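Saturday, July 25, 2020

Second day comparing the Birketti fingers with the old Magnusson pair, and I am still not sold. Helge says the soft pads changed everything at Miscombe. Helge said that about the last controller too, back in April. Hala logged 40 grasps with each set, and the numbers look good until you read her notes in the margin. Bread is easy. Anyone can pick up bread. Lettuce is where I want to see the difference, and so far I see a sales sheet.
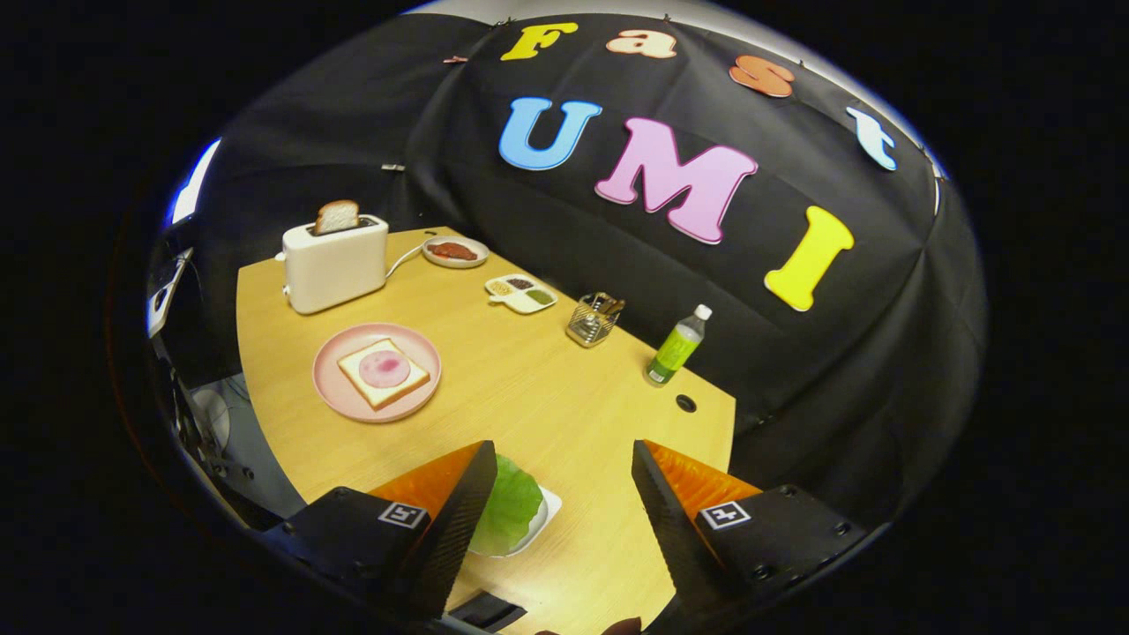
Does a softer pad make a better gripper? Only for some food, and you pay for it in wear and in not knowing quite where the fingertip ends.

Edith wants the wide lens kept for the next round. I don't love it - everything near the rim bends, and I judge distances badly there - but she has 335 clips shot that way and won't start over. Fine. I asked Brenda for the force readings by Monday and will hold my opinion until then. Must reorder the small screws.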